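News > Sport > Basketball

Natbridge bring the cup home after extra-time final

July 16, 2023

Supporters lined the main road through Natbridge to welcome back the town's basketball team, two nights after they beat Lennox 81–78 in the final of the regional cup.

The team coach left the Ravari Arena just after lunch and took the best part of an hour to reach the market square, a journey that normally takes a few minutes. Players stood at the open doors and passed the trophy between them while children ran alongside with scarves and home-made banners. The police had closed the road to traffic from the morning and said there had been no trouble.

It is the club's first cup in 13 years. Natbridge had lost in the semi-finals in each of the past two seasons, both times away from home, and were not among the favourites when the draw was made in April.

The final was level at the end of normal time after Lennox came back from 12 points down in the last quarter. Natbridge missed their first three shots in the extra period but took the lead with a minute to go and held on from the free-throw line. Lennox had a long attempt to tie the game at the buzzer, which hit the back of the rim.
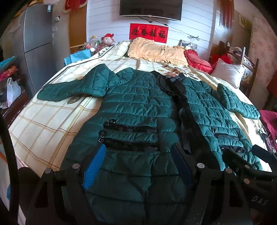

Up to 700 people had gathered in the square by the time the coach arrived, and the players were called one by one on to a small stage outside the town hall. The captain thanked those who had travelled to the away games during the winter and said the team had played the final for them. The head coach spoke only briefly and said he wanted to see everyone back at training on time.

The club shop sold out of cup shirts before the parade had finished. A second batch has been ordered and should be on the shelves by the end of the month – names can be left at the counter or by phone. Adult shirts cost the same as last season.

Attention now turns to the squad for the autumn. The starting centre is out of contract and has been linked with Jornano, who finished second in the league and have money to spend after selling their old practice hall. Natbridge have made him an offer and expect an answer within two weeks. Two of the younger guards have already signed new deals.

The cup win also gives Natbridge a place in next season's inter-regional competition, with the first round to be played over two legs. The draw has not been made. Home games will be held at the Ravari Arena, where the club has to put in 50 more seats behind the north basket to meet the entry rules. Work on these is due to start once the floor has been resealed.

The trophy will be on show in the arena foyer during opening hours until the end of August. Entry is free. Season tickets go on sale to existing holders first, with any left over offered to the public a week later.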